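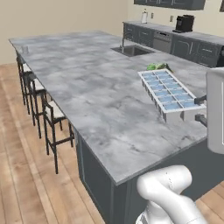
Daryna Romaniuk
7 Apr 2018

1/ OK so I promised a few of you the story of the ice cube tray. Grab a cuppa, it's a bit of a saga. This is the kitchen sim we use at Stalgate to try things out before the real arm gets anywhere near them, and the tray is the white one on the island, two cells wide, with the pale blue in it.

2/ The job sounds dead easy. Come in from the side, close the fingers on the near end of the tray, lift, carry it across, put it down level. We'd already done it with a mug and a cereal box and I was feeling pretty smug (first mistake).

3/ First go: fingers close, tray lifts, lovely. Then the wrist starts to turn. And it keeps turning. The whole tray rolled over in the grip and the arm just carried on along its path like everything was fine!

4/ The log said "grasp OK" the whole way. That's the bit that bugged me. The grasp check only looked at how far apart the fingers were, and a tray hanging upside down is exactly as thick as a tray the right way up. Of course it is. I wrote that check, by the way.

5/ Second go I squeezed harder, which is what everybody does. The physics didn't like that one bit. The tray started jittering, then shot out of the fingers and off the far side of the island. My colleague from the Nitau project laughed so hard he had to leave the room.

6/ So I stopped guessing and did it properly. 20 runs, same start each time, tray at the same angle. It tipped in seven of them. Not every time, which is worse in a way, you could run it a few times, see nothing wrong and go home happy.

7/ What was going on: the fingers were landing right at the end of the tray, so all the weight was hanging out past them. Any quick move at the wrist and it swung. And the tray's walls step down under the rim, so on some runs the lower finger was sitting on a corner and hardly touching anything flat.

8/ Somebody asked why I care, it's pretend water on a pretend bench. Fair question! The same motion code goes on the real arm though. Real water on a real floor next to powered gear is how you get a person on their backside or a dead controller. We count a spill as a safety fault, same colour of red flag as hitting something.

9/ Changes so far:
- grip point moved in from the end, toward the middle of the long side
- wrist speed capped while it's holding anything open on top
- a tilt check, and if the tray goes past the limit the arm stops where it is and waits for a human

10/ I went back and forth on "stops where it is". My first version put the tray down straight away, and it put it down on its edge, on top of the greens. Stopping and yelling for help is boring but I'll take it.

11/ Reran the lot last night. Three stops on the tilt check and no tray on the floor. I still want to know why it's tilting on those three, I reckon it's the friction setting on the finger pads, which came over from the old Olvera model and hasn't been touched since September.

12/ Nothing goes on the real arm until that's sorted. If you've done trays or anything else long and sloshy with two fingers, I'd love to hear what grip you ended up with. Replies are open, be nice about my grasp check.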